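Mittwoch, 20. April 2022

Müde, Rücken kaputt, aber gute Laune! Heute war der zweite Tag mit dem Demontage-Paket von Skirkari, und ich muss das jetzt aufschreiben, bevor ich morgen wieder die Hälfte vergessen habe und Brittany mich fragt, was denn nun in den Prüfbericht soll.

Also. Das Angebot liegt ja seit Januar auf dem Tisch: Arm, Greifer, Halterungen, Software und ein Techniker, der vorbeikommt, wenn es klemmt. Hawthorne will alte Bürorechner zerlegen lassen, und wir bei Poltel sollen sagen, ob sich das lohnt. Laurier ist dafür (Laurier ist immer dafür, wenn sich irgendwas bewegt), Brittany rechnet, und ich stehe daneben und drücke auf Start.

Der Vormittag ging mit Einrichten drauf. Rechner auf die Seite legen, Deckel ab, dann den Arm von Hand über die Stellen führen, die er sich merken soll. Das Führen mag ich wirklich gern, der Arm geht ganz leicht mit, fast wie ein Hund an der Leine. Was ich nicht mag, ist das Menü danach. Fünf Ebenen tief für eine simple Höhenkorrektur! Und die deutsche Übersetzung ist zum Weinen, »Greifer ist beleidigt« stand da einmal, gemeint war wohl »beschädigt«. Gediminas hat so gelacht, dass er rausmusste.

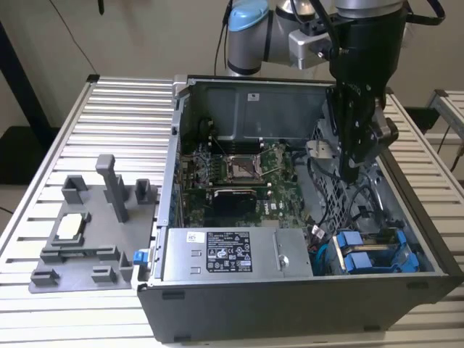 Die graue Platte mit den Haltern kommt aus dem 3D-Drucker, das ist im Paket drin, und man kriegt die Dateien gleich mit, falls man sie ändern will. Finde ich richtig gut. Ich hätte trotzdem gern eine Fassung, bei der die Halter weiter auseinander stehen, meine Finger sind halt keine Pinzetten. Darcy meint, das zeichnet er mir in einer Stunde um. Mal sehen, wie lang eine Darcy-Stunde diesmal ist.

Zur Mittagspause gab es Linsensuppe aus der Thermoskanne, und Rosângela hat aus Lomitz angerufen, weil sie dort das gleiche Paket schon länger haben. Sie sagt, die Laufwerke seien der leichte Teil, richtig Ärger machen die Kabel. Recht hat sie! Ich habe am Nachmittag bestimmt eine Stunde nur damit verbracht, mir zu überlegen, von welcher Seite der Greifer an den Laufwerkskäfig soll, ohne dass ihm ein SATA-Kabel in die Quere kommt. Von oben geht es am besten, glaube ich, aber dann sieht die kleine Kamera am Handgelenk vor allem den eigenen Greifer.

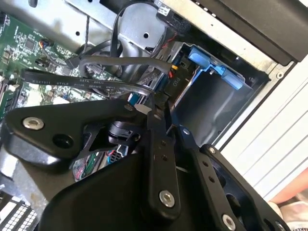

Morgen probiere ich es mit leicht gekipptem Handgelenk, das hatte Rosângela auch so gemacht. Und ich muss Skirkari schreiben, ob es den Kamerahalter auch in einer längeren Ausführung gibt. Die hellblauen Laschen an den Einschüben sind übrigens ein Segen, die findet man auf dem Bildschirm sofort wieder, während der Rest da drin für mich alles eine Suppe aus Schwarz und Grün ist.

Ach ja, das Geld. 300 Euro im Monat für den Wartungsvertrag, und darin sind nur 3 Einsätze im Jahr enthalten. Brittany hat die Augenbraue hochgezogen. Ich würde ihn trotzdem nehmen, zumindest am Anfang, allein schon wegen dieses Menüs. Unsere Anfrage dazu läuft unter der Nummer 3821, das schreibe ich hier auf, weil der Zettel garantiert wieder in der Hosentasche mitgewaschen wird.

Jetzt Badewanne. Und den Wecker auf halb sechs, Laurier will vor mir da sein und »nur kurz mal was ausprobieren«, das lasse ich lieber nicht zu.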